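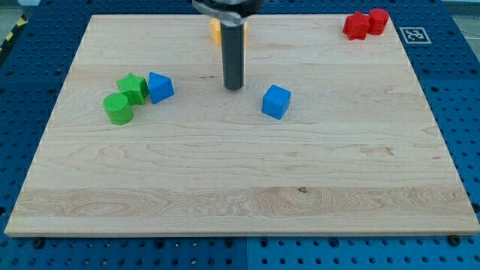
**Unit 2: Work content after a cell is installed**

Handout, 17/09/2023. Read before the seminar. The Grenda case comes from the packing site at Sellanthorpe.

### 2.1 Terms

*Task*: a unit of work with a start state and an end state, such as moving one part from a surface to a tray.

*Job*: the set of tasks assigned to one person on one shift. A cell takes over tasks. The job is then rebuilt from what is left, plus whatever the cell itself requires.

*Residual work*: tasks that stay manual after installation. At Grenda these were clearing mis-picks, refilling, and handling parts outside the cell's reach.

### 2.2 Sorting by color and shape

Sorting small parts by hand has a short cycle and low variation. The operator sees, grasps and places in one movement and can hold a conversation while doing it. In a cell the same work is split up:

1. Locate the part relative to a fixed reference (printed marker, fixture, table edge).
2. Classify it by color, then by shape.
3. Plan an approach that clears neighboring parts.
4. Move, make contact, verify.

Step 3 causes most stops. Parts that touch or overlap have to be separated first, and a part standing behind another may be classified wrongly. An operator deals with both cases without noticing them, so they seldom appear in a task description written before installation.

### 2.3 Grenda, first period

The line handled batches of 1,000 parts. Before the change, 13 operators rotated through sorting, packing and labeling. Afterward, sorting left the rotation and two operators per shift were assigned to the cell. The log for the first period lists 590 stops, most of them cleared by hand at the table.

Reported effects:

- Less repeated wrist movement.
- More standing and waiting, with attention still required.
- Pace set by the cell, including the timing of breaks.
- Stop clearing learned on shift; no paid training hours until Talavera revised the service contract.
- Labeling, formerly a rest position, now staffed full time by the same people.

### 2.4 Pay grades

Idier classed cell attendance at the same grade as sorting. The operators' side argued that fault diagnosis belongs one grade higher. The grading form scored physical load and had no line for monitoring.

### For the seminar

Bring a task list for one job you know, before and after a change in equipment. Mark the residual work and state who decided how it was assigned.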